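Cutthorpe bench notebook
Cell build, sheet 4
09/10/2022
Reading time: 2 min

Model of the cell now loads without errors. Arm, mat, enclosure, black fixture and both trays are all in at their proper positions.
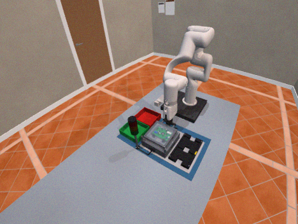
Base plate offset was wrong in the old file. I had measured to the edge of the plate and typed it in as the column centre, so every pick landed short. Corrected, saved as a new copy, old one kept in case Lihua still has paths that refer to it.

Wrist is held vertical for all moves over the mat. Tried letting the solver choose and it swung the elbow the wrong way on the approach to the red tray. Fixed the elbow-up solution in the config and it stopped.

Trays: red is rejects, green is passes. Mingxuan wants them swapped. I would leave them until the real ones are screwed down, then swap the names in the script, two lines.

The signal tower stands in front of the green tray. Any straight move out of green towards the front will go through the head of it. Added a via point above the tray, and a keep-out cylinder a little wider than the tower. The planner respects the cylinder but slows down badly near it. To look at.

Enclosure cover is modelled translucent so the board can be checked from above. Collision shape is a plain box. Do not use the mesh with the rounded corners for collision, it has 1,483 faces and the step time goes through the roof.

Ran the full cycle 20 times with the speed capped. No contacts reported apart from fingers to enclosure, which is intended. Gripper force is still the default and means nothing yet.

Left to do:
- limit switch wiring on the real arm (Yulan)
- physics step at 800 Hz, compare with today's runs
- unlit tower segments need linking to the cell state
- ask Puritz about a second set of fingers, longer

Comments (3)

Lihua Ding: No paths of mine use the old file. Delete it.

Guilan Qian: Is the keep-out in base coordinates or mat coordinates? If the mat moves you will want the second.

Zixuan Fan: Base at the moment. Will change it.

Search the notebook... Go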